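Home Essays Archive Notes on Machines About Contact
Search this site Enter keywords Go

The hand on the controls should be a tired one

I have spent two winters steering a delivery robot down sidewalks with a pair of thumbsticks. The robot is called Kiss, the software is from Grestel, and the town it drives in is a simulated one named Dollside. My job is to drive well so that a program can learn to drive the way I do. We record 200 runs for each route, and the policy is trained on those.

My opinion, after all that thumb work, is that we drive too well. 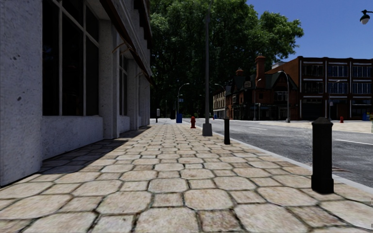
Demonstrations are usually judged by how clean they are. A run where the operator drifts, stops and corrects gets flagged, and often it gets thrown out. I think that is the wrong way to grade them. Take a stretch of sidewalk with a black bollard near the curb, a thinner one farther along, then a lamp post and a red hydrant. A practiced driver picks a line down the open slabs and holds it, and never comes close to any of them. The program that studies those runs learns what the open slabs look like. It learns very little about having a bollard right in front of it, and sooner or later a small steering error puts it there.

The people at Jallico, who pay for the driving, know this as well as I do. They have a word for it and a chart. But the review form still has a box for smoothness, and the box still counts toward whether a run is kept. Operators read forms. I drove for the box, and so did everyone else on my shift.

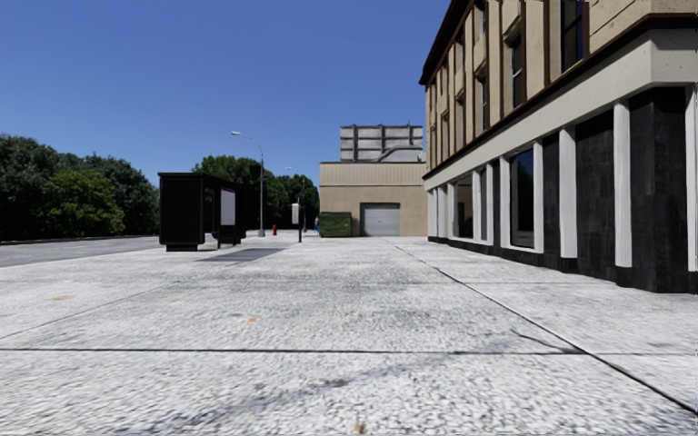

Can't the program just practice by itself in the simulator until it gets good?

It can, and for plain obstacle avoidance that works fairly well. What it doesn't pick up that way is manners: how much room to leave a person who is standing still, or when to wait at a crossing even though the road is clear. Somebody has to show it those things, and for now that means a person with a controller.

So I don't want fewer demonstrations. I want worse ones, on purpose, with the repair left in. For one route last October we tried it. The operator was told to steer toward the curb, let go, and then bring the robot back. We made 118 of these recoveries and added them to 380 ordinary runs. They were ugly to watch. The robot trained on the mix still wandered, but when it wandered it came back, and the one trained on the ordinary runs mostly didn't.
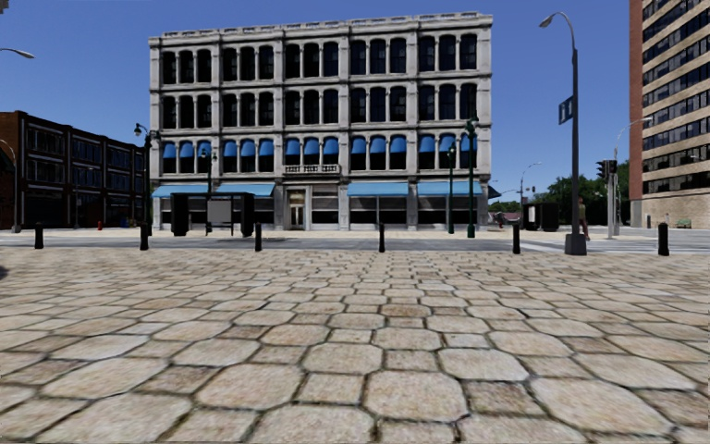
There is a fair objection. If you teach the robot to drift and then recover, you may teach it to drift. We saw some of that – it would lean toward the curb for no reason I could find. The fix was to cut the recording so that training began at the moment the operator started to correct. That takes time, and someone has to sit and mark the spot in each run. Automatic marking got it wrong often enough that I stopped using it.

I would also keep the late shift. By 4 p.m. my thumbs are slow and I notice a post later than I should, and the corrections I make then are real ones. The staged kind always look a bit staged. If I ran the review, I'd take the smoothness box off the form and put in a line asking where the operator got into trouble and what they did next.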